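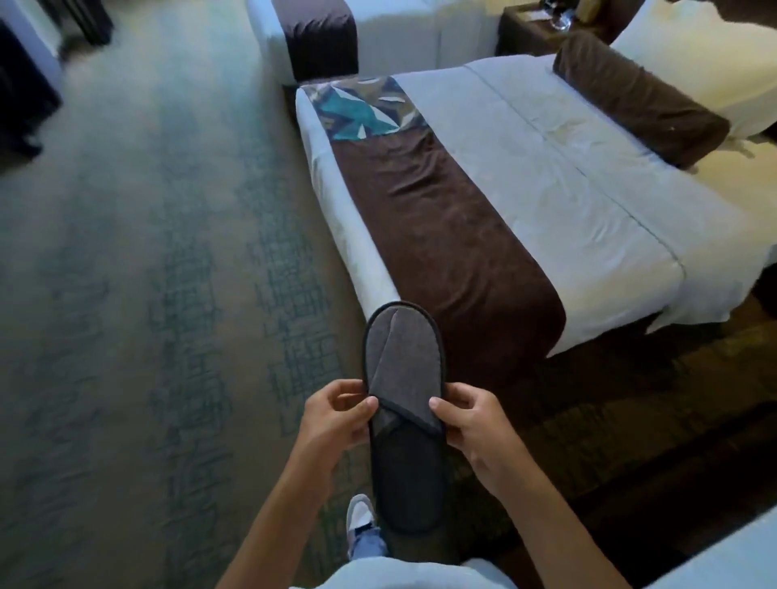

A buyer for a lakeside inn told us that guests will forgive a small bathroom and a loud elevator, but a slipper that folds under at the toe gets mentioned in the review every time. We have read those reviews. Some of them were about our slippers, the old ones, and we have it coming.

Zaslow Guest Slipper, Open Heel
Supplied in case lots to hotels, inns, spas and anyone with a long hallway and cold floors

The Zaslow is our everyday guest slipper. It has an open heel, a wide strap and a flat sole, and it will not change anyone's life. It is meant to get a person from the bed to the bathroom, from the bathroom to the minibar, and from the minibar back to bed with some dignity intact. Guests who wear it down to breakfast are beyond our control, though we have made the sole a little tougher for their sake.

What changed this year

The strap is wider. The previous version had a strap sized for a foot that we now believe belonged to one person at the factory. The new one covers more of the foot and has enough give for a high instep.

The sole foam is denser. The old foam was very soft in the showroom and very flat by the second morning.

The edge binding is now stitched all the way around, where it used to be glued at the toe. Customers who wrote to us about the glue will be glad to know that their letters were passed around the office and read aloud.

Sizes

Medium fits women's US 6 to 9. Large fits men's US 8 to 11, and most guests in between. Extra Large fits men's US 12 to 14 and is made to order, so please allow for the longer lead time.

We do not make a "one size fits all." We used to, and what it fit was Medium.

If you are not sure how to split an order, two cases of Large to one of Medium works for most business hotels. Spas usually want it the other way round. Properties near a basketball arena should call us.

Fabric and colors

The upper comes in terry or in waffle weave. Terry is warmer and hides more. Waffle looks crisp in a closet and dries faster, and it shows self-tanner like a crime scene.

Stock colors are White, Oatmeal, Charcoal and Navy. White is what most people order the first time. Charcoal is what most people order the second time.

Binding can match or contrast at no extra charge. Black binding is standard on Charcoal and Navy. On White you may choose, and we will not argue, though we may ask you to confirm in writing.

Soles

Standard sole: foam with a textured underside, fine on carpet, wood and dry tile.

Drenisus sole: a heavier rubber-dotted sole for pool decks and spa corridors. It grips better and costs more - it also squeaks for the first few days on polished stone, which some of our spa customers feel does not go with the flute music. Walk it in first if that bothers you.

Neither sole is meant for outdoors. We know where they go.

Washing

Terry and waffle slippers with the standard sole can be machine washed on warm and hung to dry. We rate them for 18 washes. Some customers get more out of them, usually the ones whose laundry room doesn't own a tumble dryer.

Do not tumble dry. The foam curls, and a curled slipper looks like something from the court of a minor sultan.

The Drenisus sole should be washed cold. Bleach is fine on White and a bad idea on everything else, in particular Navy, which turns a purple we have never been able to reproduce on purpose.

If you plan to give guests new pairs every stay and never wash any, look at the Fitum instead. It is our thinner, cheaper slipper, with a paper band and modest ambitions.

Logos

We can embroider or print the strap. Embroidery goes up to 17 characters on one line. Longer names can be set on two lines, or you can do what one resort did and order the left and right slippers with half the name each. It read well as long as the guest stood correctly.

Send artwork as a vector file. Please do not send a photo of the sign out front.

Minimum order for embroidery is 500 pairs per design. Plain slippers have no minimum beyond a single case.

Packing

Each case holds 32 pairs of one size and one color. Pairs are held together with a removable cotton tie. Individual drawstring bags are available from our Ghaffari line of room textiles and ship flat in a separate carton - you will be putting slippers in bags yourself, so budget an afternoon and something good on the radio.

Cases stack well and store in any dry closet. Keep them off a boiler room floor, where the bottom layer will come to smell of boiler.

Ordering and lead times

Stock colors in Medium and Large ship within the week. Embroidered orders take longer, and anything wanted for the holidays should reach us before the first of November. Orders that come in later will be filled in the order received, and you may get your snowflake slippers in time for spring.

Samples are free to hotels and inns. You will receive one pair, Large, Charcoal, unless you ask for something else. We don't need them back.

Returns

Unopened cases may be returned for credit, less shipping. Opened cases may be returned if we got something wrong. Worn slippers may not be returned under any heading.

Page updated September 15, 2019. Prices on request.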